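Graldale arm kit: progress report on the trial
To: Morven Cruickshank
From: Beathag Yule
2019-11-04

Work since the last report

The kit was set up on the bench and has been in use for 6 weeks. Assembly from the printed guide took 2 days, most of it spent on the software install. The guide skips the step where the gripper gets its own address, and the arm will not start without it. Panby support answered the same afternoon and sent a corrected page. I have asked that the corrected page go in the box with any further kits we order.

The arm has run without a fault stop since the second week. Before that we had 4 stops, all from the same loose connector at the controller end. Panby sent a replacement lead at no charge.

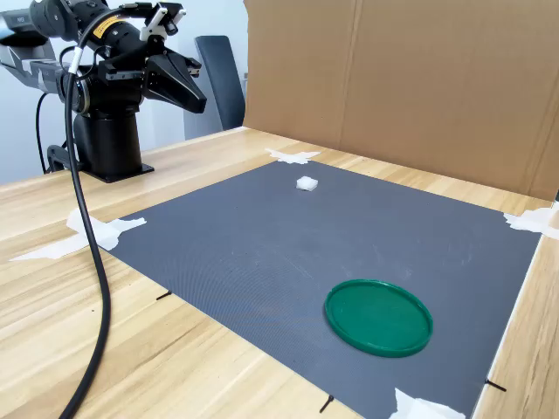
Pick and place tests are the main part of the work now. Each run is 40 picks with the objects moved by hand between picks. Soft items go well. The small white cube gives under the fingers and the grip setting can stay low. Flat items are harder. The green lid has a raised rim, and the wedge-shaped fingers have to come down close to the mat to get hold of it, so height errors show up there first. We taped the mat at the corners and put black marks near its edges so that it can be laid back in the same position. The clamp on the table edge holds well enough at the speeds we use. I would not run faster without bolting the base down.

Cable routing is a weak point of the kit. The thick cable hangs in a long loop off the upper joint and no clips are supplied for it. Cattaneo sells a clip set that should fit, and I would like to buy one from the small parts budget.

Software

The Istov control package does what the product sheet says. Saving and replaying positions is easy. Logging is poor: it writes one file per session and overwrites it if the name is not changed. We lost one set of results this way and repeated the runs.

Spending

On budget. The only extra cost was tape and shipping.

Next period

Finish the flat item runs, fit the cable clips if approved, and test the second set of fingers. A recommendation on buying further kits will come with the February report. I need a decision on the clip set before then.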